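Chapter 6
Ratios, or How to Compare Things Without Starting an Argument

By the end of this chapter you should be able to write a ratio in its simplest form, share a quantity in a given ratio, and spot when a shop is hoping you can't do either.
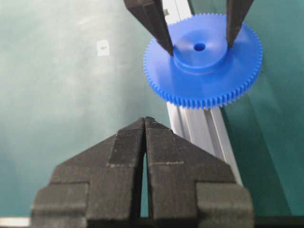
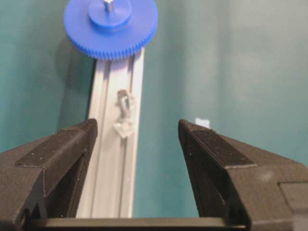
A ratio compares two amounts by telling you how much of one there is for a given amount of the other. It has no interest in the total, which is why it gets on so well with recipes, maps and paint. It is also at home in machinery. The blue gears have a ring of fine, closely spaced teeth around the rim, and teeth are what an engineer works with when two gears have to mesh. Suppose a wheel with 200 teeth is driven by one with 50. The ratio of teeth is 200 : 50, or 4 : 1 once we have tidied it up, and the small wheel must go round four times for every turn of the large one. Small wheels lead busy lives.

6.1 Simplest form

To simplify a ratio, divide both sides by the same number and keep going until there is nothing left to divide by except 1. Farah Govindasamy is mixing squash for the Brarkanholm village fair. She has 156 cups of water and 39 cups of cordial, and wisely no longer remembers why. Dividing both sides by 39 gives

156 : 39 = 4 : 1

Order matters. Had she written 1 : 4 for water to cordial, the fair would have been short and very lively.

Some ratios refuse to simplify. If Decha has 29 marbles and Somkiat has 12, the ratio 29 : 12 is already as simple as it will get, and you may put your pencil down.

6.2 Units first

Before comparing anything, put both amounts in the same units. A path 1,000 metres long and another of 2 kilometres are in the ratio 1 : 2. Every year somebody writes 500 : 1, and every year it costs them two marks.

Try Exercise 6A before reading on. The answers are at the back, where you have doubtless found them already.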